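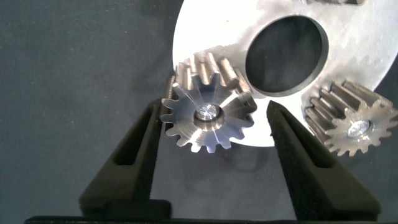
Steel spur gear and metal disc on dark grey fabric.

Gikby Repair Night: Frequently Asked Questions

What can I bring?
Anything you can carry up 25 stairs. Lamps, toasters, mixers, clocks, the bike you swore you'd ride to work. No microwaves, no gas, and no printers – we have our limits.

Do I have to stay while it's fixed?
Yes. You'll be handed a screwdriver and mild encouragement. Dropping a kettle on the bench and heading to the pub counts as a donation.

What does it cost?
Gold coin for the tea tin. Parts are extra, and you buy them yourself.

Can you get parts for my Plirska mixer?
Sometimes. Kerstin Fagerlund keeps a drawer of second-hand gears and will sort through it with you, at her own pace.

My clock was my grandmother's. Is it safe with you?
Safer than with your brother-in-law. We won't open anything sentimental until you've said yes twice.

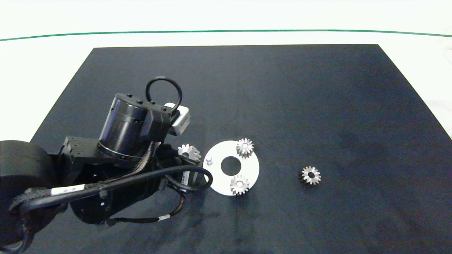
Ruchti wrote in to ask whether we'd look at a sewing machine that only goes backwards, and whether going backwards was covered. Bring it in, with the pedal and a bit of the fabric you were sewing.

When are you open?
From 6.30 pm, monthly. We skip January, when the hall is an oven.

Contact | © Gikby Repair Night | Back to top

This site uses cookies to remember your preferences. Accept | Decline

Related
How to label a box of screws
What we couldn't fix in June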